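Skedameck

From the Open Shelf of Small Games

Skedameck is a puzzle and housekeeping video game for tablets and home computers, developed by the small studio Bunalico and published by Jemstead. The player takes care of a boarding house for traveling musicians and must prepare each room before the next guest arrives. The game is known mostly for its sound puzzles and for its long list of guests.
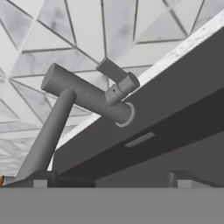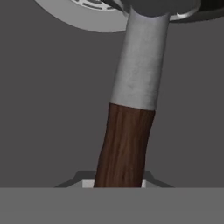
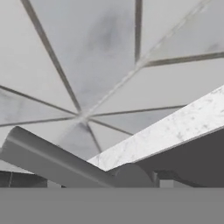 Computer-rendered views

Article by Rawan Hijazi, with corrections by Nizar Sayegh
Filed under: Puzzle games, Tablet games, Games about music

Gameplay

The game is divided into evenings. At the beginning of each evening the player receives a letter from a guest, in which the guest describes the instrument he or she plays and some wishes about the room. The wishes are often not clear. A cellist may write that she "cannot sleep beside a B flat," and the player must find out which object in the house makes this note and then move it, repair it or cover it.

Every object in the house has a pitch, and the player can hear it by tapping on the object. Up to five pitches can be stored in a notebook and played together. When the notebook chord is the same as the chord asked for in the letter, the room is accepted and the guest arrives. There is no time limit during the evening, but a guest who receives a wrong room leaves early and pays less.

Money is used to open new floors of the house. The complete game has 176 guests, and most of them visit more than one time. Guests who have met before can refuse to stay on the same floor. This rule is not explained in the tutorial, and it was a frequent subject of questions in the first months after release.

A second mode, called Night Porter, removes the letters. The player must guess the wishes of the guest only from the sounds that come through the door.

Development

Bunalico was started by Bilal Atallah and Afaf Kanaan, who had worked together before on educational software for music schools. The first version of Skedameck was a short ear training exercise with no story and only one room. Kanaan has said that students used to play with the furniture for a long time and forgot the exercise, and for this reason the two designers decided to make the furniture the main part.

The letters were written by Samira Karaki. She wrote 579 of them, including different versions that depend on earlier choices of the player. Karaki also proposed that the guests should never appear on the screen completely. In the finished game only their hands, luggage and shadows are shown.

Atallah recorded most of the sounds in his apartment and in a closed school building. The development took longer than planned, in part because the first music system could not play more than three pitches at once on older tablets. It was written again almost from the beginning.

The title has no meaning in any language. According to Kanaan, it was the name of a temporary file which everybody in the studio got used to.

Release

The tablet version was released in April, and the computer version followed in October of the same year. Jemstead also sold a boxed edition of 1000 copies with a printed notebook and a small tuning fork. A free update added the Jasińska floor, named after a pianist in the story who is mentioned in many letters but never comes to the house. The floor can be opened only after all her unpaid bills have been found.

The update also changed the way saved games are stored. Players who had not finished the current evening before they installed it lost the progress of that evening, and Bunalico published a small repair tool some days later.

Reception

Reviewers liked the writing and the quality of the recorded sounds. Several of them complained about the difficulty of the fourth floor, where two pitches may be less than a half step apart. Players with hearing loss asked for another way to solve the puzzles, and a later version shows each pitch as a colored line with a different thickness.

The highest known score in Night Porter is 2489. For some time it was believed that a higher score was not possible, but players have since found one guest in the mode who can be accepted twice if the door is opened during his song. Whether this is an error or a decision of the designers has not been confirmed.

See also

Ear training
List of games with letters as a story device
Night Porter (game mode)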